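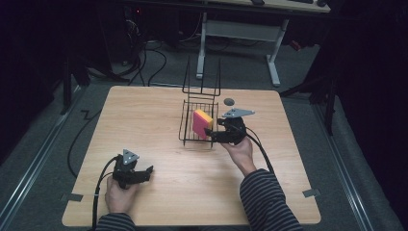
Figure 7.1 A pink and yellow sponge standing upright in a black wire rack.

Chapter 7
Drying and Storing Cleaning Tools

Most households take more care over drying plates than over drying the sponge that washed them. A sponge holds water in hundreds of small pores, along with bits of food and grease. Left flat in the bottom of a sink, it stays damp on its underside for hours, and bacteria grow well in damp material at room temperature.

A wire rack deals with this in a simple way. Because the wires touch the sponge in only a few places, air can reach both of its wide faces. Standing the sponge on edge also lets water run down and drain out. A solid dish does neither job unless it has holes or raised ribs.

In Chapter 5 you set up the wash area at the Brotside training kitchen. This chapter covers what happens after the washing is done. You will learn to:

Wring out and stand a sponge so that it drains
Choose a rack, hook or tray for each cleaning tool
Decide when a sponge or cloth should be replaced

Before you begin, look at the sink where you live. Write down where the sponge, the brush and the dishcloth are kept, and whether each one is wet or dry. Check again 3 hours later and keep both sets of notes. You will need them for the drying test on page 92.

Key terms: absorb, drain, evaporate, pore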